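Urkden Tabletop Arm: Gallery

Welcome, and thank you for stopping by our little gallery! We started this page in February, when a few customers wrote in to ask what the Urkden kit gets up to once it is out of the box and bolted down, and it seemed friendlier to answer with a picture from the work than with another page of specifications (those are still on the product page, if you like that kind of thing, and plenty of you do).

The kit comes as an arm, a two-finger gripper, a small wrist camera and the Trunura software that ties them together. You can add the Bunus block set, which is what we use ourselves for practice picks, or you can bring whatever you have in the toy chest. Most people seem to do a bit of both, and we think that's a lovely way to get going.
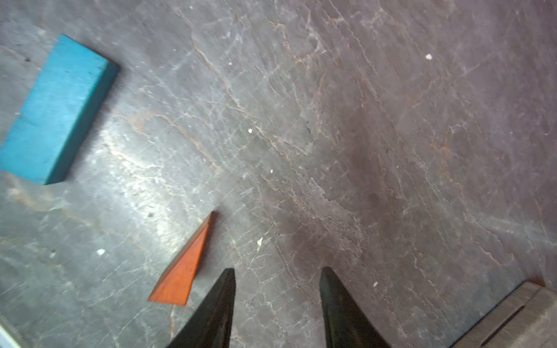 Wrist camera view, gripper open, with the orange wedge just to the left of the fingers and the big blue block farther up.

We are very fond of wedges. A long rectangular block gives the fingers two nice parallel sides to close on, but a slender triangle has a sharp tip at one end and asks you to think about where you'd like to take hold of it. If you are new to this, try the wide end first, go slowly, and save your position before you change anything!

A word on surfaces, too, as we get a lot of mail about them. Patterned stone looks handsome on a workbench, with all those veins and specks, and it can also catch a bright reflection from a lamp. Move the lamp a little before you start fiddling with the camera settings. The Moffat mat is there for anyone who would like a plain background, and it rolls up small enough for a drawer.

The full kit is $310, the Bunus blocks are $40 and the Moffat mat is $80 in the large size. Setup takes nearly 2 hours the first time, longer if you stop for coffee, and we'd encourage the coffee. If you have pictures from your own bench, please do send them in through the contact form and tell us what you were picking up.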